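## 3. What people said at the Nundton hearings

I should say up front that I went into this part of the study expecting to write about geology. I had a folder full of well logs and a half-finished map of the shale under Nundton, and I figured the public hearings would give me a paragraph of local color.

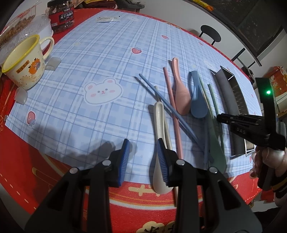 **Figure 1.** White ceramic spoon on a light blue plaid mat, between the blue pads of a hand-held gripper.

Then I sat through the first hearing, which started at seven in the evening and was still going when the janitor began stacking chairs in the hallway, and I threw out my outline. The folks in that room weren't arguing over rock. They were arguing over water trucks, and leases, and who gets to decide things in a town that has never had a zoning code worth the name.

A bit of background, for readers who skipped Section 2 (I would have). Brivance holds the drilling leases on the east side of the valley. Mustonen hauls and treats the wastewater for them. The town board had put a temporary halt on new wells and was trying to decide whether to make it permanent, and it held 2 hearings in June before taking a vote. I went to both of them, took notes by hand, and later checked my notes against the town's own recordings. Where the two disagreed I went with the recording – my handwriting after nine at night is not evidence of anything.

### 3.1 How I sorted the comments

I coded 75 spoken comments, counting each trip to the microphone as one comment, even when the same person came back for another go. (Several did! One man used his second turn to take back part of his first.) Each comment got a position on the halt: for, against, mixed, or no position I could make out. Then it got one or more of four topics: water, roads, money, and local control.

My first try at this had a fifth topic, "climate," and I dropped it. Plenty of people mentioned climate, but nearly always in a closing sentence after several minutes on something closer to home, and I kept changing my mind about what counted. I'm still a little uneasy about that choice, and anyone who wants to recode the transcripts with climate back in would be doing me a favor.

### 3.2 Roads came up more than I expected

If you'd only read the newspaper coverage, you'd think the whole fight was over drinking water. Water was certainly there, and the speakers who raised it were the ones most likely to bring paperwork, including lab results from their own wells. But people on both sides of the question talked about Pruvwood Road. It's the only paved way over the ridge, it has no shoulder to speak of, and the Mustonen trucks use it all day.

What struck me is that roads let people agree with each other out loud. A lease holder who wanted the halt lifted and a neighbor who wanted it made permanent both asked the board for the same thing, a weight limit and a bond for repairs. I hadn't seen that happen with any of the other topics, and I come back to it in Section 5 when I get to the board's vote.

### 3.3 Money, and who brought it up

Talk of money leaned against the halt, as you'd guess, but less heavily than I'd have bet. Some lease holders told the board their checks had come in smaller than Brivance's early letters had led them to hope. Others said the checks had kept a dairy going. I coded both under money and left the rest alone, because I had no way to look at anybody's bank statement and didn't want one.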